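## 4. Cleaning and refitting the pull-out shelves

This section covers the Filska base cabinet with pull-out shelves. For the corner unit, see section 6.

Clean the shelves before you load the cabinet for the first time, and then whenever something spills. You need a soft cloth, warm water and a little dish soap.

1. Pull the shelf out until it stops.
2. Take everything off, starting at the front.
3. Wipe the top surface from the back corners toward the front rim. Crumbs collect where the shelf meets the cabinet side.
4. Go over it again with clean water.
5. Dry the shelf with a second cloth and leave it out for 4 hours before reloading.

**Caution:** Do not use scouring powder, steel wool or anything with bleach in it. These dull the finish, and the warranty does not cover it.

Sticky spots, such as syrup or cooking oil, may need a wet cloth laid over them for ten minutes first. Press into the corners with your fingertips through the cloth. A knife or scraper will damage the edge seal.

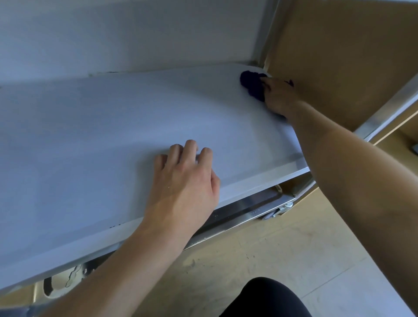
Melunetti asks why the manual says nothing about greasing the runners at the same time, as the old Siltier cabinets had to be oiled every August. The Filska runners are sealed and packed with grease at the factory. Oil from a can will thin it and draw dust. If a runner squeaks, vacuum the track and work the shelf in and out a few times.

### Taking a shelf out completely

1. Empty the shelf and pull it out to the stop.
2. Find the gray lever under each side. Push the left one up and the right one down.
3. Hold both levers and lift the front edge slightly while you pull.
4. Set the shelf down flat. Do not stand it on its rim.

To refit it, line up both runners, push until you hear two clicks, and slide the shelf fully in and out once.

**Note:** The load limit is 80 pounds per shelf on the 900 mm cabinet, spread evenly. Heavy pots go at the back.

Replacement levers are sold in pairs under Loureiro part number 3000. The screws are not included, so keep the old ones.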